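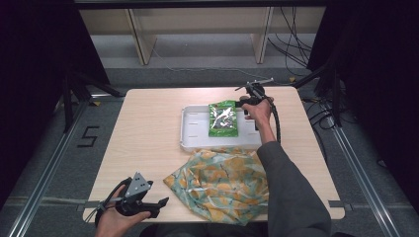

Station 5, tray task, snack bag in the tray. Both hand units in use.

Notebook entry, July, Cornton workshop
Evaluation of the Tinico hand-held gripper pair, trial set supplied by Sekona
Entered by Oona Riihimäki

Start 9:40. This entry continues the review opened last month. The trial set is on loan until the end of July, and a recommendation is due before it goes back. The quotation covers the two hand units, cabling, the recording software and one year of support. Price as quoted is 1,628 per pair, software included. Spare jaws are listed separately.

Task for the session: the operator, seated, picks a light packaged item out of a shallow tray, sets it down on the table, and returns it. The patterned cloth stays on the table for the second task (grasp and unfold) and is not to be moved between tasks. Start positions for the hands are the tape strips at the front corners of the table.

Session total: 77 episodes recorded across both tasks. Of these, 7 were rejected on review. Four rejections were operator error (hand left the start position before the tone). Three were dropouts on the left unit, where the jaw reading froze for a short time and then jumped. The dropouts all came in the first part of the session. The left cable was reseated at the connector at 10:25 and the fault was not seen again. This does not establish the cause. The supplier should be asked whether the connector has a locking version.

Observations on the tray task. The flat bag is the hardest item tested to date. When it lies against the tray floor there is very little edge to take hold of, and the jaws tend to push the film along before they close on it. Approaching from the short side of the tray, with the jaws low, gave better results than coming straight down. The operator's preference was to use the left unit to steady the tray rim. This is permitted under the task sheet, but it must be done the same way in every episode or the recordings cannot be compared.

Observations on the cloth task. Acceptable. The jaws hold the fabric without slipping at the default closing force. One fold caught in the jaw hinge and had to be freed by hand. Episode kept, note added to the log.

Handling. The pistol-style grip was comfortable for the first hour. After that the operator reported fatigue in the right wrist, and a ten-minute break was taken at 10:50. The coiled cable pulls slightly when the arm is at full reach across the table. An overhead cable support should be tried before any judgment is made on weight.

Software. Export to our format completed without errors. The preview window lags when both units are streaming. The supplier's manual gives a calibration interval of 2,000 jaw cycles. We are well short of that figure, so drift has not been tested and the recommendation will have to say so.

Comparison with the Tapia set, reviewed in the spring: Tapia was lighter in the hand and had no dropouts, but its jaws could not hold thin film reliably and its export needed manual repair. On present evidence the Tinico pair is the better fit for packaged goods.

Open items
Write to Sekona about the left connector and ask for the price of spare jaws.
Repeat the tray task with a fuller bag and with a small carton.
Second operator to run the same sheet, preferably left-handed.
Replace the worn tape at station 3.

Units switched off and returned to the case at 12:15. Left unit tagged for inspection.

O. R.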